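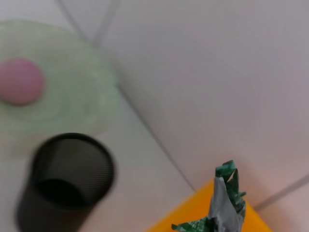
**Figure 4.** Wrist-camera view during a transit move, with motion blur on the mesh container. The pink ball rests on a translucent green plate; a crumpled wrapper stands on the orange surface at lower right.

### 4.3 Perception during wrist motion

Our planner was designed by people who assumed that a camera either sees an object or does not. The wrist camera takes a more relaxed view of the matter. In Figure 4 the mesh container is smeared, the plate and the ball both run out of view on the left, and the wrapper has neither a convenient outline nor a top that any of us would agree on. All of these must nevertheless become entries in the scene list before the next replanning tick, which arrives every 100 ms whether or not perception has anything to say.

The first version of the pipeline (Trutov, described in Section 3) handled this by ignoring every image taken above a fixed wrist speed. It was admirably safe. It also meant that the arm was blind for most of any long move and then had its opinions changed abruptly on arrival, at which point it would stop and think. Reviewers of an earlier draft asked why our mean cycle time was so long. This was why.

The present version, Tikach, keeps the blurred images and lowers their weight instead. For each detected object we compute a sharpness score *s* from the gradient energy along its boundary, and compare it with the value expected from the joint velocities alone. Where the two agree, the blur is blamed on the wrist and the position estimate is widened along the direction of travel. Where they disagree, the object may itself be moving, and the planner is told to keep its distance.

Mesh objects spoil this tidy arrangement. A fine grid loses contrast under very small motions, so the wall of the container in Figure 4 and its solid rim give different scores for the same movement. Our segmenter was also inclined to treat the pale surface showing through the far wall as a hole, and the grasp sampler, being literal-minded, proposed putting a finger through it. We now score the rim alone whenever the interior texture falls below a threshold. The threshold was tuned by hand in April by Yasmine Abdel Rahman and has resisted every later attempt at improvement by automatic means.

Translucent objects are the second difficulty. The green plate is easily found by colour, but its depth returns are unreliable, and the first build placed the ball 6 mm inside it. We therefore fit the plate's visible arc with an ellipse, assume a flat base resting on the support plane, and forbid anything on the plate from sinking into it. This last constraint is a single line of code and removed more planning failures than the whole of Section 3.2.

Seams in the support surface were a smaller nuisance. They look curved near the middle of the view, and the plane fitter used to follow them with great loyalty, reporting a gently bowed table. Lines longer than the largest object in the catalogue are now masked before fitting.

We replayed 98 recorded moves through both versions. Trutov stopped to replan on arrival in 54 of them and Tikach in six. Four of those six involved foil wrappers, for which we have no good model: the reflections shift with the viewpoint, so the gradient test concludes that the wrapper is moving and the arm keeps a respectful distance from a piece of litter. Adding a reflectance term, in the manner of the El Ouafi filter, cured the wrappers and broke the mesh. It is off by default in the released configuration, under the flag `skultus_specular`, and we would advise leaving it there until the rim score has been made independent of surface brightness.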